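The revised operating rules for two-arm workcells at Flestura took effect on 24 September 2019, following a trial that began in April. Maëlys Sabatier, who led the drafting group, described the document as deliberately short.

"The previous version ran to 90 pages, and operators did not read it," she said. "The present one has 16 rules. Each can be checked by a person standing at the cell."

Under the new text, both arms must be brought to their rest position before anyone reaches over the table. Speed limits are lowered whenever the two grippers hold the same item. Sabatier regards the second rule as the more important.

"Soft goods connect the arms," she said. "If one stops and the other continues, the fabric takes the load first and the wrist takes it next."

The rules also require a cable check at the start of every shift and a calibration record kept for 100 days. Staff at the Daly site had asked for a shorter period. The request was declined, Sabatier said, after auditors found seven cells with no usable history. A review of the exemptions granted to Sternari is still open.
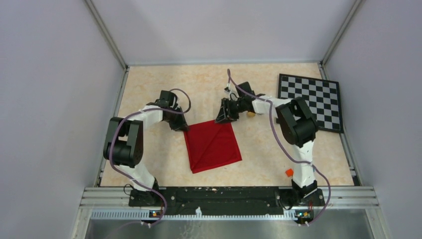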